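Print | E-mail

Hand and gripper comparison, second progress report
Prepared for Kirsten Nguyen, Sollover fund
From Jianhua Kang, Barkholm workshop

Kirsten, you asked for something shorter than the last report and with fewer graphs. I have managed both, partly because the plotting laptop is in for repair.

Where we are

We said we would compare two ways of picking up small lab items: the plain two-jaw gripper we already owned, and the five-fingered hand your money bought. Both have now been through the full list of 13 items. The two-jaw gripper finished in four days. The hand took 9 weeks, six of which were spent persuading it to close all its fingers when asked.

The two-jaw gripper remains very good at being a two-jaw gripper. It handled nine of the 13 items without fuss, dropped two, and crushed the paper cup every time, with what Amra Golob calls enthusiasm. It never managed the lens cloth. The hand handled eleven items, though slowly, and it still can't pick a flat washer off the bench. Neither can I in winter, so I've marked that one as a draw.

What it cost

We are 6 per cent over on parts. Most of that went on replacement tendons and a second controller after the first one stopped answering on a Wednesday and has not spoken since. The supplier, Zacharias, has agreed to look at it. They agreed to that in May as well.

Wrist camera

Theano Manolakis moved the small camera down to the wrist so we could watch the fingertips at work. The overhead camera mostly gave us a fine view of the back of the hand. The new position costs us some of the wider bench, but it shows how a thin tube sits among the fingers, and that is where most of our arguments were. The knitted glove stays on for now. Eirini Makris wants to try a thinner one, and has been told she may once the tube trials are done. 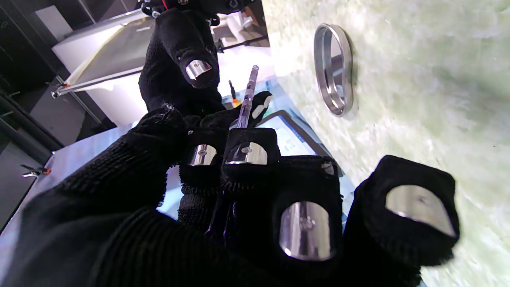 Thin tubes are the part of the list I'd most like to spend the remaining time on. We ran 59 tube picks with each tool. The jaws were quicker on every one, but they need the tube lined up neatly beforehand, and the people at Otstead who will use this system do not line things up neatly. The hand copes better with a tube lying at a silly angle — it just takes its time deciding which finger goes where.

Still to do

Repeat the tube picks with the thinner glove. Run both tools from the same controller, so we can stop blaming the controller. Write up the settings in a form someone other than Theano can read.

I would also like to move the Otstead visit back a fortnight. The hand can do the demonstration now, but visitors would need to bring lunch.

Jianhua

Print this page | E-mail to a colleague
Comments (2) | Shares (0)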